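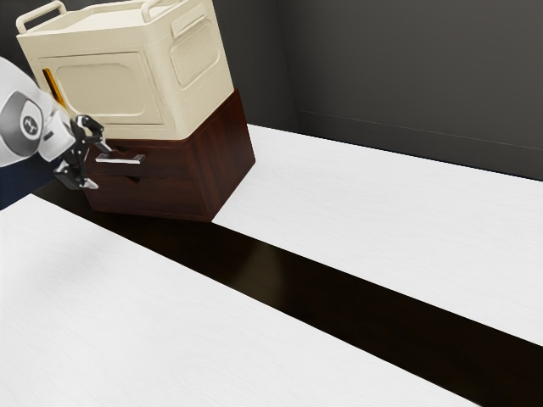
# Zurato drawer kit: is it worth the licence fee?

Chidubem Uzor, project report, 27/09/2020

## What we were sold

Zurato is a simulation kit from Bivex. You get a modelled arm, a parallel gripper, a set of household furniture and a ready-made controller that is meant to open drawers "out of the box". The sales page promises that a student group can go from install to working skill in an afternoon. Mine took most of May, and I still wouldn't call it working.

I chose the drawer task as the simplest thing in the kit. The drawer unit has one bar handle, on the upper drawer. The lower drawer only has a small slot cut in its top edge, and the supplied controller has no routine for it at all. I found that out from a footnote in the manual.

## Method

I ran the stock controller 1,000 times with the default start position, then 500 times with the cabinet turned slightly. I changed nothing else. A run passed if the upper drawer came out by more than half its depth and the fingers still held the bar.
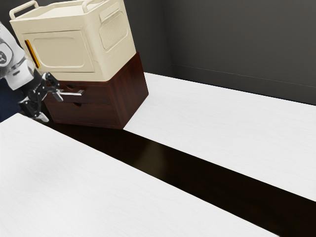
Getting to the handle is the part Bivex has done well. The approach is smooth and the open fingers usually line up with the bar. My doubts start with the pull. The default friction setting is so high that a poor grip still drags the drawer open, and the kit's own log marks that as a success. When I lowered the friction to a value I could defend, passes dropped sharply, and most of the failures were the fingers sliding off one end of the bar.

The turned cabinet was worse. The controller seems to rely on knowing where the handle is and makes little use of the camera feed, whatever the brochure says. I asked Bivex support about this twice and was sent the brochure.

## Compared with Arkance

Wike, the other group on this module, used Arkance, which costs nothing. Its furniture looks plainer and setup is fiddly, but its log records slips separately. I'd give up the nice wood grain for that.

## What I would tell next year's group

Don't pay for the full licence until you've changed the friction yourself and read the raw logs. The trial version allows both. The lower drawer would make a decent project of its own, if someone has the patience to write the routine from scratch.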